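4.2 Sorting small items into dishes

Clearing up is the chore families asked us for most often in the September survey, and it is harder to test than folding or wiping. We used foam alphabet letters as a stand-in for the small things left on a table at the end of a day. They are light and thick enough to pinch, but they slide when a fingertip lands badly. The two arms share the letters between them and place them on plates set out around the table.

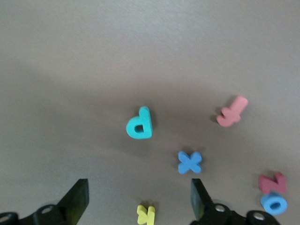
Finding a letter was seldom the problem. Choosing how to grasp it was. An "x" can be taken across almost any pair of strokes, while an "o" has to be closed on from outside the ring. Letters that touch are worse, as the planner of Kwiatkowski treats them as one object unless their colors differ clearly. We kept the planner unchanged and let the wrist view correct the approach in the last 15 mm.

Each run allowed 600 seconds. Over 26 runs the system placed 92 percent of the isolated letters on a plate, but it did much less well when two letters lay against each other - most often it lifted one and pushed the other away.
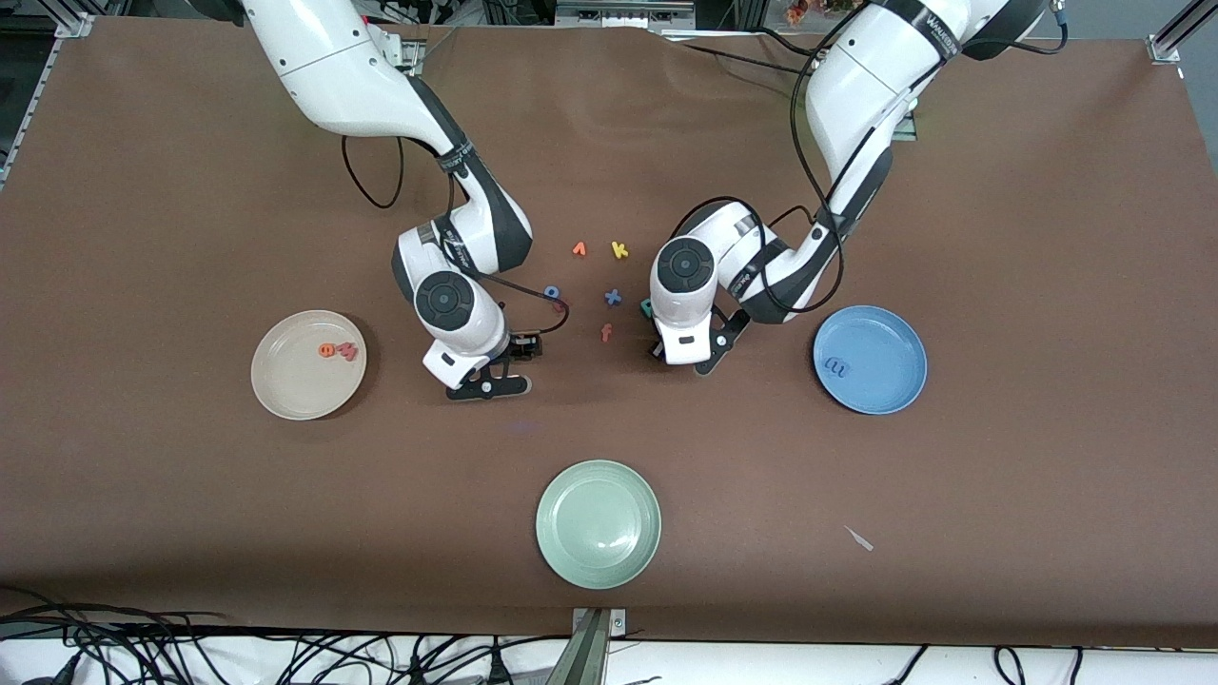

Figure 6. Two-arm sorting task. Foam letters lie between the grippers, with a beige, a blue and a pale green plate around them.

The arms also got in each other's way. When both went for the middle of the group, one had to wait, and the waiting rule we took from Mestodach is cautious. Sandrine Ferrand repeated part of the test with the Trellent scheduler, which assigns each arm its own side of the table. Waits became shorter, but letters near the dividing line were sometimes left behind.

We would not call this chore solved. A person does the same job in a fraction of the time and does not need the plates kept in known places. Section 4.3 turns to the Brodico tray test, where the items are heavier and do not slide as much.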